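The Day My Gripper Stopped Letting Go
Sunday, August 25, 2024

So I lost most of a weekend to a finger that would not open, and I'm writing it down before I forget what fixed it.

If you've been following along, you know I've been using the hand-held gripper for the tidying jobs, sorting little things into boxes and so on. It's a nice tool, I call it Groso, and until Friday night it had never given me any trouble. Then it started closing fine and opening only halfway. Squeeze, grab, release... and the right jaw just sat there holding on. I'd wiggle the handle and it would pop loose all at once and fling whatever I was holding across the bedroom (sorry, lamp!).

My first guess was the spring. Wrong! I swapped it and got the exact same thing. Then I blamed the trigger cable and spent two hours adjusting it, which made the left jaw lazy too. Great.

I finally messaged Kirsty Forsyth, who built hers from the same plans, and she asked if I'd tightened the linkage screws lately. Well, yes. On Thursday. Really hard. I was so proud of getting rid of that rattle! She told me the joints need a bit of play, and if you crank the screws down the plates pinch and the jaw can't swing back.

I backed the right side off a quarter turn, tried it, backed it off a little more, and there it was, smooth again. The rattle is back as well. I'll live with it.

One warning: keep your other hand well away from the pads while you test. When a stuck jaw lets go it moves fast, and I have a sore thumb to show for it.

Back to scrunchies in the box, jaws opening wide on both sides:
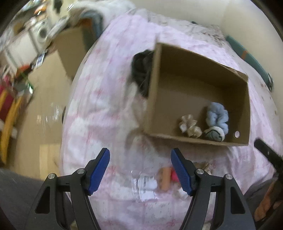 What I'm changing before October

A dab of thread locker on each screw, so I'm not tempted to tighten them again. Cornel Tudose also says to mark the heads with a paint pen so you can see when one has moved, and I'm going to try that next weekend.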